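Valmont Table Tidy: sorting notes and data card

Version 2, January. Maintained by the Triệu bench group at Mitavthorpe.

What this is

A small collection about a wooden table, the clutter that settles on it and the baskets the clutter is supposed to live in. It holds images, a plain text list of item names and a set of sorting rules. The rules are longer than the list, and we have already cut them twice.

What's in the folder

images/ holds the pictures of the table
items.txt holds item names, one per line, lower case
rules.txt holds the sorting rules, in order of precedence
omar.txt holds the old rules from the Omar table, kept for comparison and mild amusement

Naming

Tape is "tape roll" plus a colour. We do not use "sticky tape", "parcel tape" or "the good tape". Bottle caps are "cap" plus a colour, and two caps of the same colour get the same name. Teal is allowed. Turquoise was allowed in version 1, and teal items were filed under both, so please merge them if you still have the old list.

The mesh baskets are all called "basket". Earlier labels such as "tray", "bin" and "the other bin" have been removed.

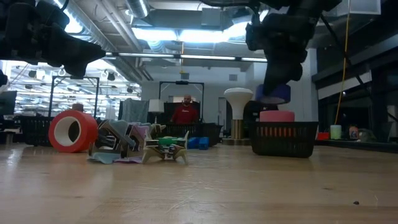
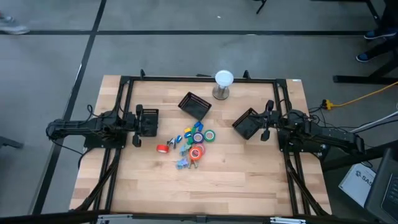 Black mesh baskets, tape and a white-topped lamp or lampshade on the wooden table, in both pictures.

Sorting rules, short form

1. Tape goes with tape, whatever the colour.
2. Caps go together. A cap inside a tape roll counts as a cap.
3. Cloth is folded before it is put anywhere. A pile of cloth with other things on top is labelled "cloth pile", and the other things get their own labels.
4. The lamp is furniture. It is never sorted, however much it is in the way.
5. Anything you can't name in 10 seconds is "misc". Keep misc under 20 items per batch or we send it back.

Known problems

Pink and orange tape get swapped in the labels, mostly late in the afternoon. Up to 9 names in items.txt have no matching picture; they are left over from the Omar table and will go in the next version. Rule 3 has no opinion on badly folded cloth.

Changes from version 1

Turquoise removed. Basket names merged. Rule 4 added after a long discussion about the lamp.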